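Imprimir | Enviar por correo electrónico

Usamos cookies propias y de terceros para que la lectura sea más cómoda. Aceptar | Configurar

La prueba del martes

Cuando Annag Laing aceptó el encargo de Nolline, su tía le preguntó por teléfono si aquellas máquinas sabían ya planchar, y ella tuvo que decirle que no, que planchar no, tía, que todavía andábamos con las puertas.

—¿Con las puertas de casa?

—Con las de los hornos pequeños, de momento.

Llevaban 438 intentos apuntados en un cuaderno de tapas blandas, y Bořivoj Štefanec, que era hombre paciente y venía de arreglar relojes en Troststead, los leía en voz alta por las tardes como quien lee el santoral. El jefe quería llegar a 500 antes de junio. Bořivoj decía que a su nieta le habían bastado tres para aprender a sacar el pan, y que además se lo comía, lo cual también cuenta como trabajo doméstico.

Annag se había encariñado con la lentitud, qué le vamos a hacer. Le gustaba ese rato en que la pinza de la derecha se quedaba junto al borde bajo de la puerta de cristal, como una visita que no se decide a llamar, mientras la otra esperaba abierta y sin nada entre los dedos; detrás del horno, el bote de tapa naranja seguía lleno de colores, y ella pensaba que algún día le pediría a la máquina que se lo abriera, y que ese día llamaría a su tía antes que a nadie.

—Cuatrocientos treinta y nueve —dijo Bořivoj, y mojó la punta del lápiz. 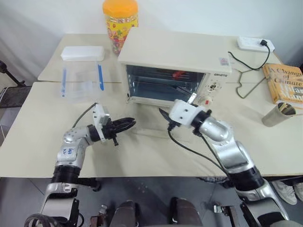 También te puede interesar
El relojero de Troststead
Carta a la señora Serrano
Wundura, capítulo segundo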